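Choosing a Finish Color for a Workbench Top

A bench top gets looked at more than any other surface in the shop, and the color you put on it makes a difference to how easily you work. Small screws, pencil lines and drill bits all have to show up against it.

Bright white is the usual first choice and it has problems. It throws glare back from an overhead light and shows every smear of glue. Black hides dirt but it also hides washers. A flat mid-tone brown or gray falls between the two. Gloss finishes are best left for shelves and cabinet doors. 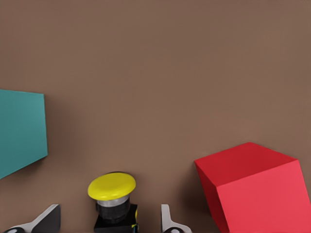 A matte brown surface with a teal block at the left.

Test the color before you commit. Paint a piece of scrap, let it dry overnight, and set it on the bench under your normal shop light. Put a few brass screws and a steel rule on it. If you have to hunt for anything, go a shade lighter.

Sand the top lightly, wipe off the dust and roll on 2 thin coats. Wait 8 hours between coats - longer in a cold garage. Work along the length of the bench and don't go back over paint that has started to set.

Keep heavy clamps and vises off the new finish for a week. It will feel dry well before then, but it still dents easily.

For cleaning, use a damp cloth and a drop of dish soap. Scrape dried glue with a plastic putty knife held nearly flat. Touch up bare spots once a year. We do ours in April, when the doors can stay open.

Drallow Workshop Notes, updated 23rd January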